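We use cookies to remember your settings and count visits. Accept all | Manage choices

# Asudmont Bathroom Set, Release 2

Hello, and thank you for taking an interest in this data! Before you download anything, please read the part about the jaw fault, even if you usually skip straight to the loader (I do it myself, so no hard feelings).

## What is in it

The set holds 810 recordings of household jobs in a bathroom, done by people with a hand-held gripper in each hand. Cloths feature heavily, along with tubs, sinks and counters. Each recording has head video, gripper video, the tracked pose of both grippers, and the jaw opening over time.
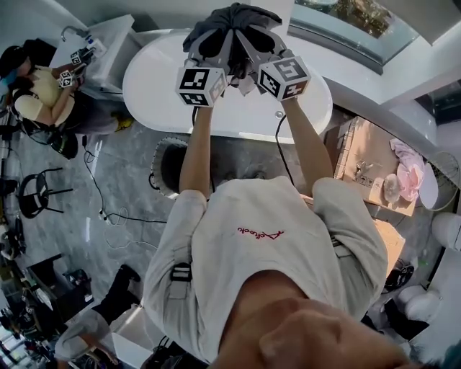
## Known fault: jaw opening drift

In 286 of the recordings the jaw opening on the right gripper is wrong. The value starts out fine and then creeps, so that by the end of a long take the file will tell you the jaws are slightly open when they are in fact shut tight on a cloth. We found it late, after a policy trained at Ravora kept letting go of washcloths halfway to the rack, and I'm sorry to say we spent a good while blaming the policy first.

The cause was a loose set screw on the jaw encoder. It slipped a little with every hard squeeze, and cloth work is nearly all hard squeezes. The pose data comes from a separate system and is not affected.

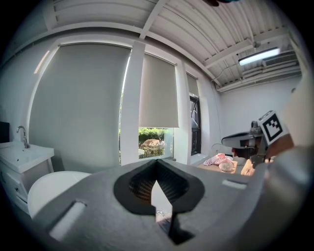 Checking jaw values against video is slow work, but it can be done. The gripper view is very wide and bends a lot toward the sides, so please undistort it before you measure anything. It does take in plenty at once: the square marker on the other gripper, the pink cloth on the table and the vanity with its sink can all share one picture. Bright windows may throw off the exposure, so go gently with automatic thresholds.

## What to do

- Drop every recording with `jaw_ok = 0` if you train on grip.
- Keep them if you only need pose or video.
- Don't try to fix the drift with a straight line. We tried, and it slips in steps.

Corrected files are being prepared at Okance and will come out under the Strickland loader, version 2, hopefully in October. If you spot a bad take that we haven't flagged, do send us its number and a line or two on what you saw!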